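Equipment Review: Hamdan Hand-Held Gripper, Second Release
Prepared for the Brundmont Shared Equipment Library
Jun 21, 2026

Scope of the review

The Equipment Library was asked to advise on a replacement for the Fudulside hand-held grippers, which member groups have borrowed since the library opened its manipulation shelf. The Hamdan unit was placed on loan in December for evaluation. Testing was carried out by Aldana Ledesma, with a second operator, Noémie Brunet, for all work involving two people at one table. Results below apply to the Hamdan with its standard fingers and the firmware supplied at delivery.

Handling and weight

The Hamdan is noticeably better balanced than the Fudulside. The weight sits over the palm, and an operator holding the tool level does not have to work against the wrist. Ms. Brunet, who has smaller hands, reached the trigger without shifting her grip, which she could not do on the older unit. The trigger travel is long. Both operators found it tiring at first and acceptable after the second session.

Sessions were limited to 30 minutes each. We recommend that borrowers keep to that limit. Fatigue showed first as late closing on small items, and only later as discomfort.

Grip performance

Soft goods were the main interest of the groups that requested this review. Cloth is easy to pick up and difficult to place well, and most of the failures we recorded came at release, when a fold stayed caught at the fingertip. The Hamdan released more cleanly than the Fudulside on thin fabric. On thick fabric we saw no difference worth reporting.

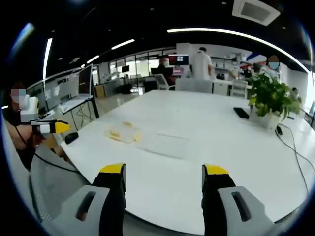
Flat, rigid items were a weaker point. A thin object lying flush on a smooth table gives the fingertips very little to enter under, and both operators took to sliding such items to the table edge before closing on them. The Fudulside, with its narrower tips, managed the same items with fewer attempts. Groups whose work is mostly cards, phones or thin trays should take this into account before changing over.

Over the full evaluation the operators logged 800 attempts with the Hamdan, of which 526 were on soft goods. The log is held at the library desk and may be consulted on request.

Software and controller

The Hamdan was run with the Bamthorpe controller already owned by the library. Pairing was simple and held through every session. The export tool is less satisfactory. It handles up to 1,000 recordings in one batch, but a single damaged file stops the whole batch — and the error message does not say which file is at fault. Ms. Ledesma resolved this by exporting in smaller groups.

The printed manual is clear on assembly and poor on calibration. Borrowers should use the library's own calibration sheet.

Recommendation

The library recommends purchase of two Hamdan units for general loan. The Fudulside units should be kept in service for work with thin rigid items. The trigger spring is listed by the supplier as a wearing part, and spares should be ordered with the units.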